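Teaching by hand: gripper tool or remote control for shoe storage and doors?

Forum: Home and Hobby Robots > Demonstrations and Training

plainbench
Tue 28 July

I'm trying to settle on one way to record demonstrations for a small set of household tasks: open a cabinet, put a shoe on a shelf, close the cabinet. We are two people working evenings in a rented unit in Plerarville, so we don't have much time to waste on a method that has to be thrown out later.

Right now we do everything with hand-held grippers. You hold the tool, do the task, and the camera on the tool records what the fingers see. The other choice is to drive the arm remotely with a leader arm and record the joint positions directly. We have the parts for that but haven't built it.

Shoes have been harder than I expected. If you grip at the toe you get a firm hold, but the heel hangs and the shoe wants to turn. If you grip at the heel opening the fabric folds. 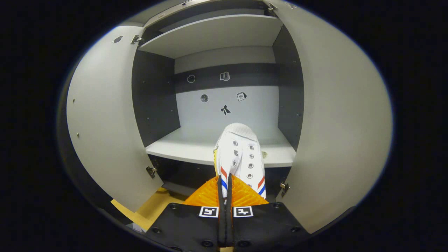

Do the shelves need to be at the same height in every demonstration? They can differ, and it helps if they do, as long as the arm you plan to use can reach all of them.

What I want to know from people who have done both: which one gave you a policy that worked, and how long did it take to get there?

gearlash

We did both at Adport last year. Remote control was slower per demonstration but we threw away fewer of them. With the hand-held tool people move like people. They twist the wrist past what the arm can do, they reach around a door with the elbow somewhere the robot's elbow can't go. The recording looks fine and then the arm can't follow it.

If you already own the leader arm parts I would build it.

mostly_torque

Disagree with the above. You can filter those out. Run every recorded path through the arm's kinematics the same evening and delete what doesn't solve. After 2 weeks our operators had learned where the limits were and we were hardly deleting anything.

What you get in return is feel. Pushing a soft object into a tight space by remote control without force feedback is miserable. You crush it or you drop it. With the tool in your hand you feel the shelf edge through the handle.

gearlash

You feel it. The camera doesn't record that you felt it. The policy only gets the picture and the path of the fingers.

mostly_torque

True, but the path is better for it. A person who can feel the shelf backs off a little and goes over the edge. That back-off is in the data.

nightshift_cal

I run the Zurner leader arm at work and a hand-held setup at home, so I'll try to be fair to both.

For picking up and putting down, hand-held is fine. For doors I prefer remote control. A hinged door forces the hand along an arc, and a person will let the handle slide in the fingers to make that comfortable. The robot copies the slide and loses the handle halfway.

One fix is to tell your operators to pull until the door is fully open and only then let go. It's awkward for the wrist but it replays better.

plainbench

Thanks. Sliding on the handle is something we do all the time. I went through last night's recordings and it's in most of the door openings. The shelf placements look a lot cleaner.

On the kinematics check, how strict are you? Do you drop a whole demonstration for one bad stretch?

mostly_torque

If the bad stretch is at the start, before the object is touched, we trim it. If it's during contact we drop the whole thing.

nightshift_cal

Same here, except I also drop anything where the tracking jumps. Check for that at the moment the fingers go into a cabinet. The view fills up with flat panel and there isn't much for the tracker to hold on to.

plainbench

That explains a few of ours.
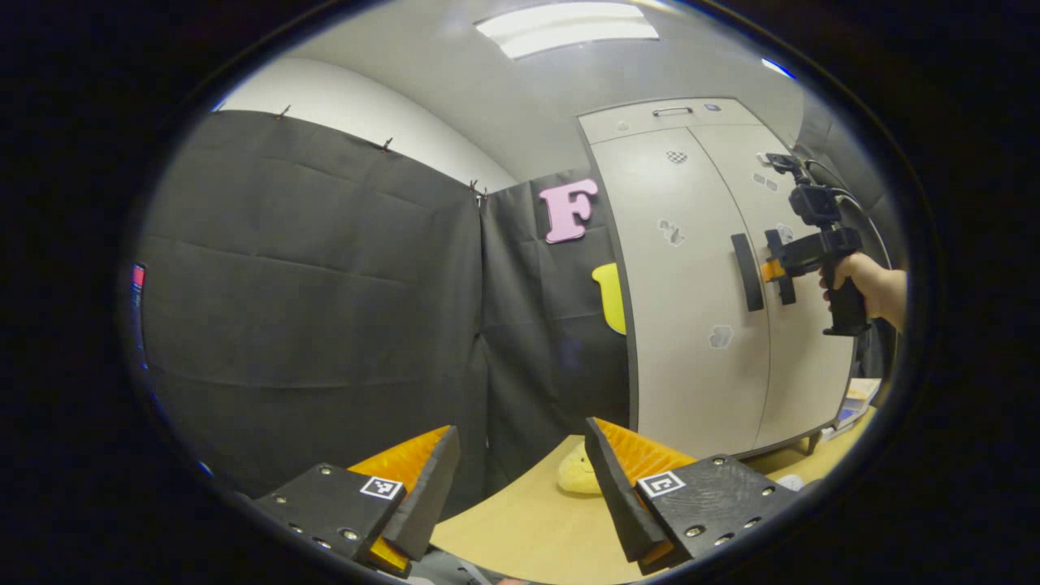

The leader arm can wait until we've tried cleaner door openings, so we split the work last night. I took the shelf tasks and my partner took the doors, 12 tries each before switching. We keep the fingers low over the tabletop between tries so each recording begins from a similar height. The long vertical handle on the white cabinet is easy for a person and easy to cheat on, because you can hold it anywhere along its length. The foam letter F pinned to the dark curtain beside it went up so the tracker would have something besides plain fabric. I can't say yet if it's enough.

gearlash

Pick one spot on that handle and stay there for the first batch. Spread out later. If you start with the grip point all over the place and the door arc all over the place, you won't know which one is hurting you.

fieldnotes_b

I'd go the other way and vary the grip point from day one. We trained on a single grip point with the Roman arm and it failed as soon as the base was shifted a little. Collecting the varied set afterward meant doing the whole job again.

gearlash

That's a base placement problem more than a grip problem. But fine, it depends how much data they can collect in an evening.

plainbench

Not a lot. We get 4 evenings a week at best. I think I'll do the first batch at one spot, train, and see if it opens the door at all before adding more.

nightshift_cal

Reasonable. Keep the first batch separate when you store it, so you can train with and without it later.

mostly_torque

And post the failures when you have them. The replay video next to the original recording is the most useful thing for finding where the slide starts.

plainbench

Will do. First training run goes on this weekend if the kinematics script is working by then.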